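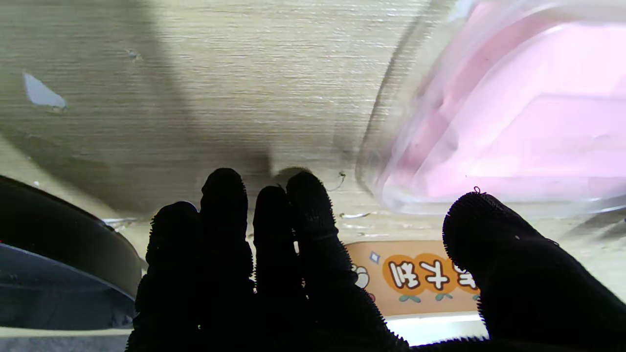

From: Shirley Hollis
To: clemthorpe-tidy
Subject: Re: clear tubs for the shared table

Derek Stockdale wrote:

> I've priced up the clear plastic tubs from Primitz and I think we should
> go for it. 158 of them would do both rooms. If people can see what's
> inside they'll put things back, and we can stop labeling. Jamie tried
> 2 at home and says the mess went away in a week.
>
> Also, a wipe-down with Kudo should bring the table tops back to new.

Derek,

I'd want to hear from Jamie again in June before I believe the bit about the week. Anything looks tidy for a week.

Clear plastic tells you there's something pink in the tub. It doesn't tell me if it's the pink thing I want, or who it belongs to, or whether it should have been thrown out last year. I'd keep the labels. The old Jorum boxes had labels and people ignored those too, but at least you could point at them.

158 also sounds high. We had almost 700 items on the last list and half of them were paper, which goes in folders. Has anyone measured the shelves? Callum did it once and I don't think he wrote it down.

As for Kudo — I've used it. It shifts grease. It won't lift bits of old tape, you need a fingernail or a plastic scraper for that, and it does nothing at all for scratches. Please try it on the underside first.

My suggestion is to buy ten, use them on one table, and leave the rest alone for a couple of months. If Uldis still can't find the scissors after that we've saved ourselves some money.

Shirley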